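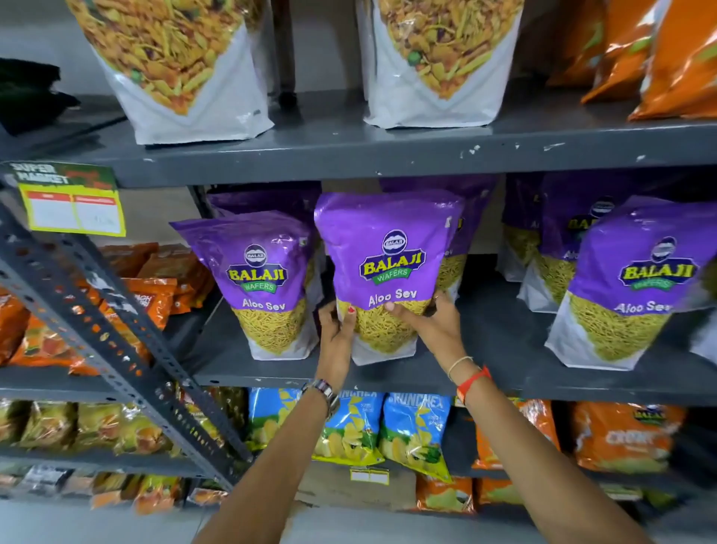
Our project looked at how people in Guvcombe who have high blood pressure decide what to eat between meals, and whether a patient support group can help them with it. I picked this topic after my aunt joined the Gutix Heart Circle, which meets every Monday evening and is run by Krystyna Marciniak, who was so generous with her time that I could fill a second report with what she told me! Members said again and again that breakfast and dinner were fairly easy to plan, and that the trouble started in the snack aisle, with something like a purple bag of Aloo Sev sitting right at hand height on the middle shelf. We gave out a short survey to 50 members in October and then sat down with 14 of them for longer talks, usually over tea.

Most of them knew they should eat less salt, but far fewer felt sure about reading a label, and several had never been shown how by anyone at their clinic. The group now spends part of each meeting on exactly that, and it has printed 650 copies of a pocket guide (my classmates and I helped with the folding, which took a whole afternoon).

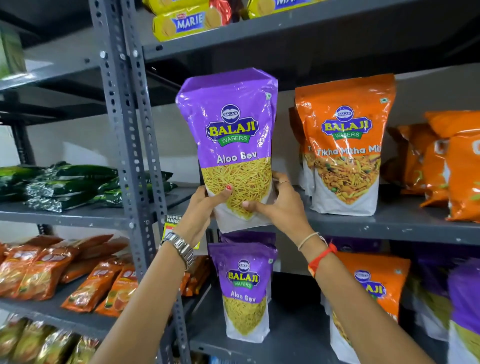
Figure 2. A pouch of Balaji Wafers Aloo Sev held up in front of the snack shelves.

If we did this again, I would love to talk with family members too, as they often do the shopping.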